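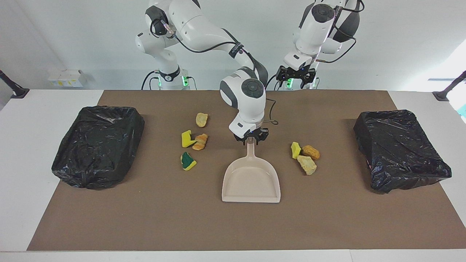

Dustpan on the brown mat, bag-lined bins left and right.

Sweeping Up: Table, Mat, Bins and Pan
Gallery notes by Chae-won Han

These notes go with the sweeping-up page in our household gallery. The gallery covers ordinary things kept for ordinary jobs, and this page is about clearing crumbs, clippings and dust from a tabletop. The full collection is at 2,008 entries as of October. Most of them are kitchen and laundry. Cleaning gear has been the thin part of the index, and several readers wrote in to say so.

The notes are grouped by item. Product names are given where we bought the thing new and still had the packet. Sizes are ours, taken with a tape measure.

The dustpan

Beige plastic, with a long handle and a wide, shallow scoop. The squared-off shape suits a table because the whole front lip can lie flat against the surface. A pan with a curved lip touches in the middle first and lets fine dust slip past at the corners.

It is sold as the Landik. It comes in beige or dark green, and we paid $11 for it at a hardware store. The beige shows coffee grounds and pencil shavings clearly, so you can tell when it wants a rinse. It also picks up grey marks along the lip after a few months. Dish soap takes most of them off.

The shallow scoop has one drawback. If you carry it across a room with a full load of anything light, such as sawdust or paper punch-outs, some of it will go over the side. Keep the bin close and make two trips.

Brushes

The Landik is sold without a brush. We have tried three with it. A soft-bristled bench brush was the best for flour and dust. A stiff nylon brush flicked crumbs over the top of the pan and onto the floor. An old paintbrush worked well in corners and took far too long on everything else.

Whichever brush you use, sweep from the back of the table toward yourself and keep the strokes short. Long strokes spread the fine material into a thin film that then has to be wiped.

The mat

Brown, and large enough to cover most of the table. Ours is a Malska desk mat in the biggest size listed. It leaves a white border of table on the left and right and along the front.

We considered trimming a second mat to fit right to the edges and decided against it. With a border you can lift a corner of the mat easily, and you can see straight away if something has rolled off it. White crumbs stand out on the brown. Coffee, cocoa and soil do not, and for those it is easier to take the mat up and work on the bare table.

Care is simple. Shake it outdoors, wipe it with a damp cloth and lay it flat to dry. Do not roll it while it is damp. The first one we owned was put away rolled and never sat flat again.

The table

White top. It came from the Jin range and was bought for sewing, which is why it is wider than most desks. A white table shows everything, and that is useful for this job even if it is tiresome the rest of the week.

Crumbs collect in the line where the mat meets the table. Run the corner of a folded cloth along that line after sweeping. The back edge gets forgotten most often, particularly where cables drop down behind.

The bins

Two rectangular bins, one toward each side of the mat, both lined with black bags. The model is the Rikby. It was designed for sorting parcels and we have used it for most things since.

Having two means the sweepings can be separated as you go. In our house the left one takes rubbish and the right one takes anything that can be composted or used again, such as thread ends for stuffing or clean paper scraps. If you only have room for one, put it on the side of the hand that holds the pan.

A low bin on the table is easier than a tall one on the floor. The pan travels a short way and stays level. The cost is table space, and for a big job like cutting out a pattern the bins go on chairs instead.

The liners

Black, glossy, and bought in 30-litre rolls of the plain supermarket sort. They are too big for the bins, so there is plenty to fold over the rim. We fold the extra outward and down.

Wrinkles along the rim catch dust. Pull the plastic firm along the edge and press it down with the side of your hand before you start. A bag that is stretched tight over the top of the bin needs to be pushed down into the middle before anything is tipped in, or the sweepings will slide straight back off. It sounds obvious and we have all done it.

Black liners hide what is in them. If you have been working with beads, screws or pins, use a clear bag, or tip the pan onto a sheet of white paper first and look through it.

Sizes

The mat hangs in the hall cupboard between jobs, and the hook sits 43 cm from the side wall, which keeps the edge of it off the paint. Measure your own cupboard before choosing the large Malska. It does not fold.

The bins nest if the liners are taken out. With the liners in, they stick together and one of the bags will tear when you pull them apart.

The pan stores best hanging by its handle. Standing it on its front lip will bend the lip over time, and once the lip is bent it will leave a line of dust behind at every pass.

Order of work

Clear the loose things off the mat. Line both bins. Put the pan down with the scoop facing you and the handle away, then bring the sweepings across in sections, starting at one end. Empty the pan before it looks full. Wipe the mat, wipe the border, then do the floor last.

Some people do the floor first and find they have to do it again.

Reader notes

A reader in a small flat uses one Rikby bin with a cardboard divider under a single liner. She says it holds up if the divider is cut a little lower than the rim.

Another asked whether a metal dustpan would do. It will, and the lip stays straight for longer, but it scratches a white tabletop if you drag it. Keep it on the mat.

Several people asked about handheld vacuums. They are good for fabric and poor for threads, which wrap around the inlet. We have a separate page planned for those.

One person wrote to say the long handle on the Landik gets in the way in a narrow kitchen. We agree. For a counter under wall cupboards a short-handled pan is the better choice, and there are two in the kitchen section of the index.

Next on this shelf

Bench brushes are being sorted now and will have their own page. After that come cloths and sponges, then floor brooms. If you have a brush you have used for years and would like it included, send its length, the type of bristle and what you use it for.

Back to Household Gallery
Cleaning: Tabletop
Cleaning: Floors
Kitchen: Pans and Scoops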